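Perception and Grasp Planning for Thin Flat Objects: Final Project Report
Robotics Software Project, Spring Term
Author: Ifigeneia Bakalis
Submitted: Tue 24 February

1. What the project set out to do

The project was to write the software that lets an arm with a two-finger gripper find phones lying on a table, pick one, and place it on a stand. The arm, the gripper and the low-level motor driver were already in the lab. I wrote the perception node, the grasp planner and a small tool for replaying recorded runs. I did not change the motor driver except for one timeout value, described in section 5.

Phones are awkward for this kind of system. They are thin, so the fingers have to come down very close to the table. Their screens reflect whatever is over them, and that includes the gripper. When several phones lie next to each other there is little or no room for a finger between them.

2. Software layout

The code is split into four processes that talk over a message bus we call Qaisi. Qaisi was written by an earlier project group and I used it as is.

camera: reads images from the wrist camera and adds a timestamp
perception: finds phone outlines in each image and publishes a list
planner: chooses one outline, plans the approach and publishes waypoints
executor: sends waypoints to the arm and reports joint states

The replay tool, Drutholm, sits beside these. It reads a log and publishes the same messages in the same order, so perception and planner can be run at a desk without the arm. Most of the bugs in this report were found with Drutholm. It can step one message at a time, and it can hold back the executor messages so the planner sees a stalled arm.

3. Perception

The first version used edge detection followed by a rectangle fit. On a plain gray mat it worked well enough to move on to planning. On the marble tabletop it did not. The dark veins gave long strong edges, and the rectangle fit joined pieces of vein to pieces of phone. I spent more than a week tuning thresholds before giving this up, and I should have stopped sooner.

The second version uses a segmentation network. I labeled 1,411 images by hand, drawing a polygon around each phone. Of these, 703 were taken on the marble and the rest on other surfaces. The network outputs a mask per phone. A rotated rectangle is fitted to each mask, and its long side gives the grasp angle.

Three problems came up with the masks.

The first was merged phones. Two dark phones side by side were often returned as a single wide one. I added a check on the ratio of the sides. If a rectangle is too wide to be a phone, the mask is cut along the line with the strongest color change. A colored metal edge on one of the phones helps a lot here.

The second was reflections. The gripper shows up in a black screen as a dark shape, and the early network sometimes cut that shape out of the mask, leaving a phone with a hole in it. Filling holes before the rectangle fit took care of this. It did not help when the reflection touched the side of the screen, so the fit now uses the convex hull of the mask.

The third was the stand. Its round mount can cover part of a phone in the camera view. The fitted rectangle then comes out short and its center moves toward the gripper. Perception now marks a phone as "partly covered" when a stand mask touches it, and the planner treats those phones as a last choice.

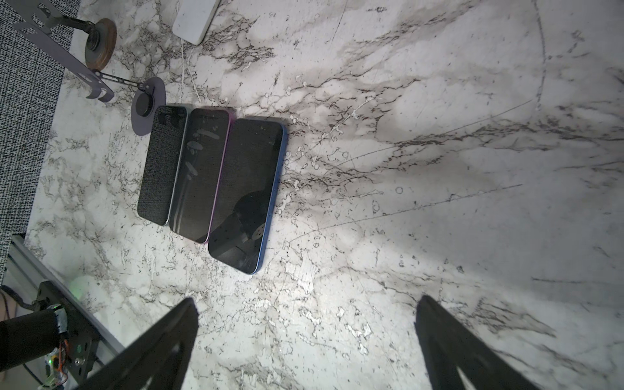 Figure 1. Wrist camera view with three phones in a staggered row on marble. The disc of the stand overlaps the upper end of the leftmost phone.

4. Grasp planning

The planner gets a list of rectangles and gives each one a score. The score has three parts: free space on both long sides, distance from the stand, and how far the wrist has to turn. Free space counts most. In a layout like Figure 1, the phone in the middle scores lowest on free space, and the left one carries the "partly covered" mark. The planner goes for the right one.

Neither outer phone has room for a finger on its inner side, so the planner adds a push. One closed finger pair is set against the short end and slides the phone along its own length until enough of it is clear of the neighbor. Then the camera takes a new image and planning starts over. I tried planning the push and the grasp together, but the phone often turned a little during the push and the second half of the plan was wrong.

Approach height is set by a table plane measured at startup. The fingertips stop just above the plane and close slowly.

5. Control changes

The executor used to drop a motion if no joint state arrived within a fixed time. When perception was busy, messages came late and the arm stopped halfway down. I raised the timeout and moved perception to its own machine. Both changes were needed. The log format also got a second timestamp, so that late messages can be told apart from late images.

6. Tests

I ran 87 pick attempts on the arm, split between single phones, pairs and rows of three. Single phones were the most reliable and rows of three the least. Most failures in the rows came from the push, where the phone turned too far or took its neighbor along. A smaller group came from wrong rectangles, mainly on phones with a dark woven back or case, where the mask edge was ragged.

Planner changes were also checked against over 1,000 logged frames in Drutholm before going onto the arm.

7. Open items

The push has no feedback while it is running. Reading the camera during the motion would let the executor stop early. The table plane is measured only once, so it is wrong if the base gets bumped. Placing the phone on the stand works only from a fixed stand position, typed into a config file.

The Vovstead group takes over the code in March. The labeled images and logs are on the lab server in the folder named Clalturton, with a readme that lists which logs go with which version of the planner. Logs recorded before the timestamp change need the converter script run on them first.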